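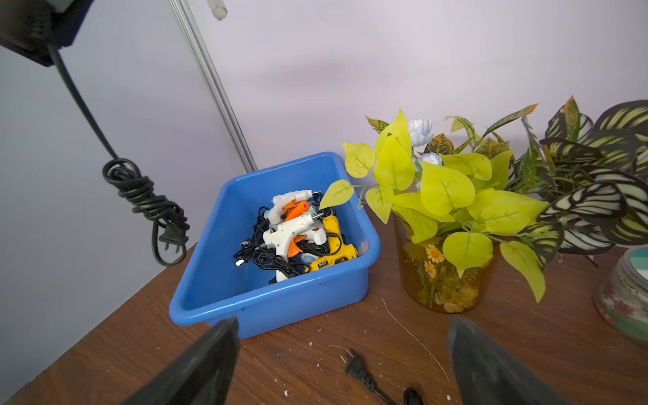 Glue guns and cords in the blue bin, wrist view.

Collecting demos for a bin-picking policy

The Terngate guide says to record 3000 demonstrations before you train anything. I'd be careful with that number. We trained on 441 and learned more from throwing out the bad ones than from adding new ones.

1. Pick one task sentence and keep it. "Take a glue gun out of the bin and lay it on the table" is enough.

2. Leave the cords in. Coiling them neatly makes for pretty episodes and a policy that has never met a tangle.

3. Change the pile between episodes. A small nudge doesn't count, whatever the Orbridge checklist says.

4. Record 10, stop, and watch all of them from the wrist camera. If you can't tell which handle the operator was going for, I doubt the model can.

5. Keep fumbled grasps that get corrected. Cut episodes where the operator just waits — they teach waiting.

Success rates reported on the same table with the same objects don't tell you much. Move things before you believe one. 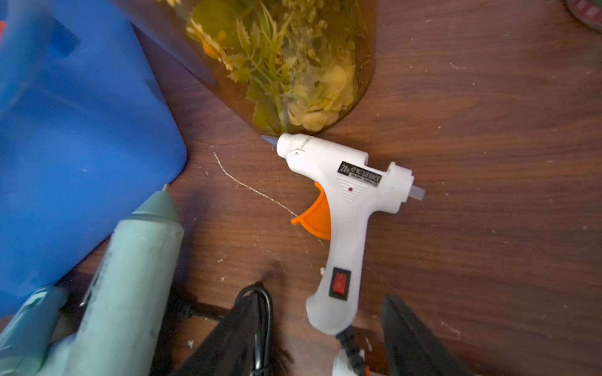
El Fassi commented that step 5 is too generous: "We kept the corrections in our set of 727 and the arm started fumbling on purpose. Label them separately or drop them." Fair, though I'd want to see the comparison run without them.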